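Dovodeck Arbeitsplatten-Set: was ich vor dem Kauf gern gewusst hätte

Startseite > Ausstattung > Tische und Unterbauten > Dovodeck

Hallo und schön, dass du hier gelandet bist! Ich betreibe diesen kleinen Shop für Roboterzubehör jetzt schon eine ganze Weile, und keine Frage kommt so oft wie die nach dem Tisch. Alle reden über den Arm, über den Greifer, über die Software, und dann steht das gute Stück auf einem wackeligen Schreibtisch aus dem Keller und man wundert sich, warum die Wiederholgenauigkeit nicht stimmt. Mir ist das selbst passiert, deshalb darf ich ein bisschen lästern.

Das Dovodeck-Set besteht aus Grundplatte, Untergestell und Befestigungssatz. Geliefert wird es in 2 Paketen, und die kommen leider nicht immer am selben Tag an. Bitte nicht gleich mit dem Aufbau loslegen, wenn nur das Gestell da ist, die langen Schrauben liegen nämlich bei der Platte. (Ja, ich habe das dem Hersteller schon gesagt. Ja, mehrfach.)

Für wen lohnt sich das?

Ich würde das Set allen empfehlen, die einen leichten Tischarm betreiben und in den nächsten Jahren vielleicht noch einen zweiten dazustellen wollen. Wer nur mal ein Wochenende basteln möchte, kommt mit einer stabilen Küchenarbeitsplatte und ein paar Schraubzwingen auch ans Ziel, und das sage ich als jemand, der dir lieber etwas verkaufen würde! Sobald der Arm aber jeden Tag läuft, ist man mit einem ordentlichen Unterbau einfach entspannter unterwegs.

Was kostet der Spaß insgesamt?

Jetzt wird es interessant, denn hier verschätzen sich fast alle. Ich plane bei meinen Kunden immer mit drei Töpfen. Der erste ist der Tisch selbst, das Dovodeck in der Grundausführung kostet 1000 Euro. Der zweite Topf ist das Drumherum, also Kabelführung, Not-Halt, Steckdosenleiste mit Schalter, eine vernünftige Leuchte. Dafür setze ich 300 Euro an und ärgere mich jedes Mal, wenn jemand das als Kleinkram abtut. Der dritte Topf ist die Reserve, und die darf ruhig wehtun.

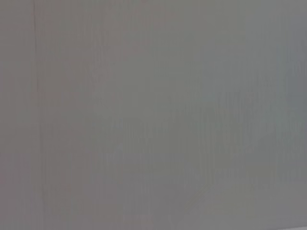
Bei der Reserve denke ich vor allem an Verschleißteile und an den Tag, an dem etwas gegen etwas anderes fährt. Der kommt. Bei mir war es in der zweiten Woche, nachmittags kurz vor vier, und danach brauchte ich neue Fingerpolster und einen neuen Stecker. Wer für Tisch, Zubehör und Reserve zusammen 2000 Euro einplant, kann ruhig schlafen. Der Arm ist da natürlich noch nicht drin, der läuft in meiner Planung immer extra.

Yook oder Flirnotero als Gestell?

Das Set gibt es mit zwei Untergestellen. Yook ist das feste, schwer und ohne jeden Schnickschnack, und wenn es einmal ausgerichtet ist, bleibt es so. Flirnotero hat Rollen mit Feststellern und lässt sich in der Höhe verstellen. Ich war anfangs total für die Rollen, weil ich ständig umräume, inzwischen steht bei mir aber das Yook in der Werkstatt. Auf unebenem Boden merkt man den Unterschied bei schnellen Bewegungen eben doch. In einem Schulungsraum, der abends wieder leer sein muss, würde ich trotzdem das Flirnotero nehmen, gar keine Frage.

Umrüsten geht übrigens auch später noch, die Bohrbilder sind gleich. Du brauchst dafür nur einen zweiten Menschen mit gesundem Rücken.

Ein paar Dinge zur Planung

Miss bitte den Weg vom Hauseingang bis zum Aufstellort, inklusive Türen und Treppenabsatz. Ich habe schon eine Platte zurückgenommen, die am Geländer gescheitert ist, und die Rückfracht war für niemanden schön.

Plane den Tisch größer als den Arbeitsbereich des Arms. Man will ja auch mal einen Laptop abstellen, ein Werkstück parken oder einfach den Ellbogen auflegen, während man auf den nächsten Durchlauf wartet.

Und kümmere dich früh um die Stromversorgung! Verlängerungskabel quer durch den Raum sehe ich auf Kundenfotos ständig, und ich schreibe dann jedes Mal dieselbe leicht genervte Mail.

Lieferung und Bestellung

Das Dovodeck wird von Karnum gefertigt und kommt direkt ab Werk. Bestellungen, die im April eingehen, werden mit der nächsten Fertigungsrunde ausgeliefert, den genauen Termin bekommst du von mir mit der Auftragsbestätigung. Firmen, Schulen und Vereine können auf Rechnung kaufen, schreib mir dafür einfach kurz die Rechnungsadresse und ob ihr eine Bestellnummer auf den Papieren braucht.

Lieferumfang: Grundplatte, Untergestell nach Wahl, Befestigungssatz, Aufbauanleitung auf Deutsch
Nicht enthalten: Roboterarm, Not-Halt, Kabelführung, Leuchte
Versand: Spedition, frei Bordsteinkante, Anruf vor Zustellung

Wenn du unsicher bist, welches Gestell zu deinem Boden passt, schick mir ein paar Zeilen über das Kontaktformular. Vormittags bin ich meistens im Lager, ab 14 Uhr sitze ich am Rechner und antworte.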